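Ticket 742 – Zallus, suivi solaire du site Jornen
Objet : la production affichée reste à zéro alors que l'onduleur tourne
Ouvert par : Lumturie Ivanov
Statut : résolu, un point à surveiller

Message initial
Bonjour ! Les panneaux du toit sont en service et toute l'équipe est ravie. Le compteur Trullia monte bien, mais le tableau de bord Zallus affiche 0 kWh depuis la mise à jour de la passerelle. La batterie, elle, remonte ses valeurs normalement.

Réponse du support
Merci pour le relevé, très complet ! Pouvez-vous vérifier l'adresse Modbus de l'onduleur et nous envoyer le journal de la passerelle Leka ?

Étapes suivies
1. Redémarrage de la passerelle Leka. Aucun changement, toujours zéro.
2. Lecture du journal : « timeout, esclave 3 ». Or l'onduleur répond à l'adresse 7 – la mise à jour avait remis la valeur d'usine. Belle trouvaille de l'équipe sur place !
3. Adresse corrigée, délai d'attente porté à 3000 ms, configuration enregistrée. Le code de zone F7 est inchangé. 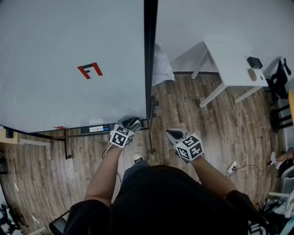
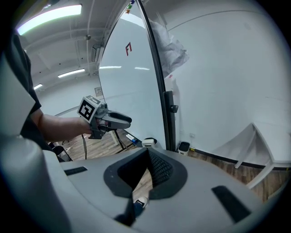
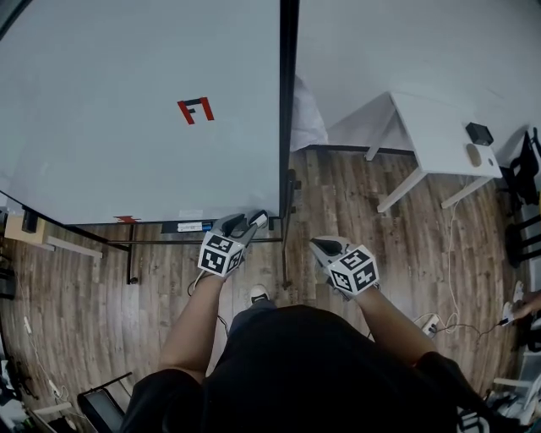
4. Nouvelle lecture : la courbe de production est revenue d'un coup, et elle colle au compteur Trullia. Quel plaisir de voir enfin cette belle bosse de midi !
5. Import de l'historique depuis la mémoire de l'onduleur. Les données de mai sont complètes, les heures creuses aussi.

Reste à surveiller
L'export CSV décale encore les valeurs d'une heure au changement d'heure. Le total journalier est juste, donc rien de bloquant pour le bilan d'autoconsommation. Correctif prévu dans la prochaine version de Zallus.

Dernier message de Lumturie Ivanov, 03/10/2026
Tout remonte parfaitement, batterie comprise. Merci mille fois ! Vous pouvez fermer le ticket – j'en ouvrirai un autre pour l'export CSV.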